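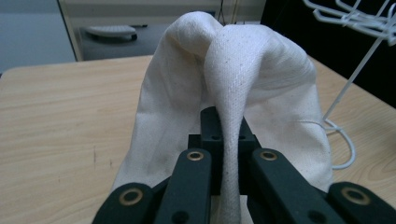

Tuvgate 公開デモ日の布つかみデータ README

どうも、このフォルダをまとめた者です。1月23日の公開デモに行ってきて、そのとき取らせてもらったデータを整理したのがこれです。自分用のメモも混ざっているので、読みにくかったらすみません!

中身
手持ちグリッパーで白い布をつまむ、持ち上げる、置く、の繰り返しです。全部で200エピソード。操作したのは来場者24人とスタッフで、うまい人もいれば、布の端を探してずっとうろうろしている人もいます(私は後者です)。失敗した回も消していません。success の列に 0 か 1 が入っているので、いらない人はそこで落としてください。

フォルダ構成
episodes/ 1エピソードにつき1フォルダ。動画と、指の開き幅のCSV
meta.csv 操作者ID、経験の有無、成否、ひとことメモ
notes/ 当日の走り書き。字が汚いのでテキストに打ち直しました

当日のこと
案内してくれたのは Lakshmi Krishnan さん。最初に軽く説明があって、そのあとはもう「どうぞ触ってください」という感じで、午前の部は36分押しました。みんな離れないんですよね、これが。私も列に2回並びました。

やってみて驚いたのは、布を真上から狙うとけっこう逃げられること。指を少し開き気味にして、しわの山をまたぐように下ろすと入りやすい、と Satish Panicker さんに教わりました。言われたとおりにしたら急に楽になって、ちょっと得意になっていたら次の回で思いきり落としました。episodes/ の後半にちゃんと残っています。

布をひねってから持ち上げる人がいるのも面白かったです。meta.csv のメモ欄に「ひねり」と書いてあるのがそれ。指示したわけではないので、数はばらばらです。ひねりだけを集めたい人はメモ欄で検索してください。表記は「ひねり」に統一したつもりですが、「ねじり」が残っていたら教えてください。

気をつけてほしいこと
・布は白だけです。色柄ものに強いモデルを作りたい人には足りません。
・照明は途中で変わっています。昼休みにブラインドを下ろしたためで、meta.csv の light 列に am / pm で分けました。
・指の開き幅の値は、午前の最初のほうでゼロ点がずれています。補正前と補正後の両方を入れてあるので、普通は width_fixed のほうを使ってください。
・音声は入っていません。会場がにぎやかで、来場者の声を残したくなかったので最初から切ってあります。

使い方
研究や授業で使うぶんには自由にどうぞ。再配布するときはこの README も一緒に入れてください。操作者IDから誰かを特定しようとするのはなしでお願いします。

次の予定
8月にもう一度やるそうで、今度はタオルと靴下も出したいと Krishnan さんが言っていました。靴下、絶対むずかしいですよね……楽しみです。行けたら v2 として追加します。

更新メモ
v1.1 成否ラベルの付け間違いを直しました。見つけてくれた Heloísa Barbosa さん、ありがとうございます!
v1.0 最初の公開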